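Right, finally caught up on Rutness and I have thoughts. Spoilers for episode four, so mute me if you're behind.

First off, the ferry office stuff is the best thing they've done. Two people who can't stand each other, one phone, a storm outside, and hardly a word said for the first ten minutes. More of that please!

I was ready to give up after episode two. All that business with the missing ledger - who cares? Then Abeysekara walks into the harbour meeting with the ledger under her coat and I had to sit up and put my tea down.

She's the whole show for me now. The way she lets the councillor talk himself into a corner and then just asks him what time he locked up. I rewound it twice (fine, three times).

What I'm less keen on is Nullance. We've had four episodes of people saying the name in low voices and I still couldn't tell you what the company does. Shipping? Insurance? Salmon?

And 3,041 pages of documents dumped on the newsroom, and the junior finds the right one before the adverts. Come on.

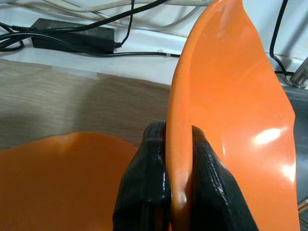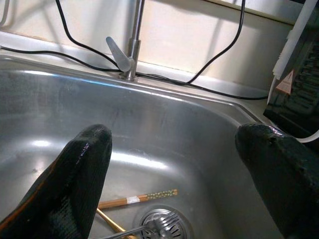
Greer Imrie replied that the junior had already seen that page in episode one, when she was doing the photocopying for her boss, and that the date stamp is the same. Went back to look and yes, there it is, 25 minutes in. I take it back, that's lovely plotting.

So now I'm wondering what else I missed. The brother's limp? It swaps legs between the pub and the church, and I had that down as a mistake, but with this lot I'm not so sure.

Theory time: the brother was never on the boat. He's got dry boots in the flashback and everyone else is soaked. Somebody rang the coastguard from the house, and he's the only one who knew the number by heart.

Anyway, two episodes left and I don't want it wrapped up with a big speech on the pier. If there's a speech on the pier I'm sending my telly back.

Episode five tonight at nine. No messages till ten please, Mum, I mean it.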